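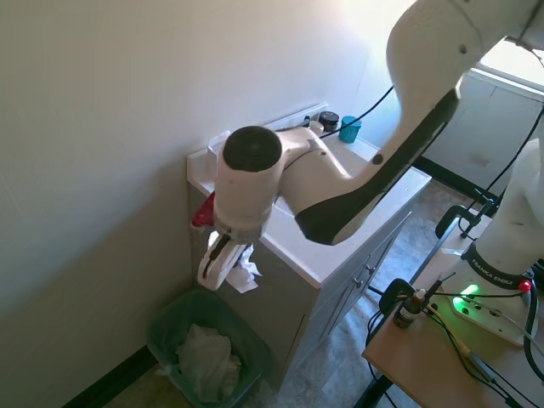
Small bathrooms, one counter at a time
Speaker notes, Aishwarya Acharya, Ostidar
February supervisors' meeting, 10:30 a.m.

Opening
Leave the slide up while people sit down. Say good morning, say who I am. Eight years cleaning short-stay apartments, three years training the people who clean them. Phones can stay on, I know some of you have checkouts running.

Ask for a show of hands: who has had a guest complaint about a bathroom since the last meeting? Don't comment on the number. Move on.

The talk covers the vanity and the bin. Showers and toilets are in the afternoon session with the Gashi team, so send those questions to them.

Slide 1: the counter
Point to the back of the counter. Clear container, dark jar with a black lid, blue cup, small white bottle or cap next to the jar. A thin cable running across behind them. An ordinary amount of stuff for a small vanity.

Things collect at the back, along the raised edge, and that is the strip that gets skipped. People wipe in front of the items and call it done. On a glossy white top you can see the line where the cloth stopped, especially with daylight coming in from the side.

The order we teach:
Trash first. Tissues, cotton pads, wrappers, all of it into the bin before any spray comes out.
Then move everything to one side.
Wipe the bare half, back edge included.
Move everything across and wipe the other half.
Dry with a second cloth.
Put the items back in the order you found them.

Pause on trash first. A tissue that meets spray turns into lint, and then you are picking lint off the counter for longer than the wipe takes. Mention the Flaltatside building, where we had the same note from the inspector 2 months in a row, and it was lint both times.

Cables. Lift them, wipe under them, lay them back. Never wrap a cable around a jar to get it out of the way. If it's plugged in and the counter has standing water, unplug it at the wall with a dry hand and tell the office.

Slide 1, still: the bin
Dark green bin, on the floor against the wall, in front of the cabinet. Good spot for it. You can reach it from the counter without taking a step, so the tissue goes straight down.

The bin is part of the counter job. We used to list it separately under floors, and what happened was the counter trash got left in a pile for whoever did the floor. We moved it on the checklist last year.

Rules for the bin:
Empty it even if there is one thing in it.
Wipe the rim and the inside lip.
New bag, folded over the rim. If the bag is too big, knot the extra at the side.
Check the wall behind it. Baseboards that are black, like the one on the slide, show dust and dried splashes.

Somebody will ask about spare bags in the bottom of the bin. Yes, two or three flat ones is fine. Keep the roll in the cart.

Slide 2: doors and knobs
No picture, just the word KNOBS in large type.

Small metal knobs get touched with wet hands all day. Wipe around the base, where the knob meets the door. On gray doors the drips dry pale and run down from the top edge, so look at the doors from a crouch before you leave the room.

Do not open guest cabinets during a stay. At checkout, open both doors, look for leaks and left items, close them again.

Slide 3: time
We timed 635 vanity cleans across the Trider apartments. The median for counter, doors and bin was 11 minutes for new staff in their first week. Please don't read that out to your crews as a target. Use it for scheduling, so that new people aren't given a full list on day one.

If someone asks what experienced staff take: we didn't separate them out properly, so I don't have a figure I trust.

Slide 4: supplies
Two cloths per bathroom, one damp and one dry. We ordered 900 new ones and they are in the Flaltatside storeroom, second shelf. Sign for them. The blue-edged ones are for kitchens only, and they keep turning up in bathrooms.

Spray goes on the cloth when there are guest items on the counter. Spray straight on the surface only when it's bare.

Questions
Allow ten minutes. Likely ones:
Toothbrushes in cups: move the cup by its base, don't touch the brush.
Jars with loose lids: leave the lid as it is, carry with both hands.
Guest jewelry: don't move it, wipe around it, note it on the sheet.

Checklists are on the table by the door. Take one per crew. Break until 11:15.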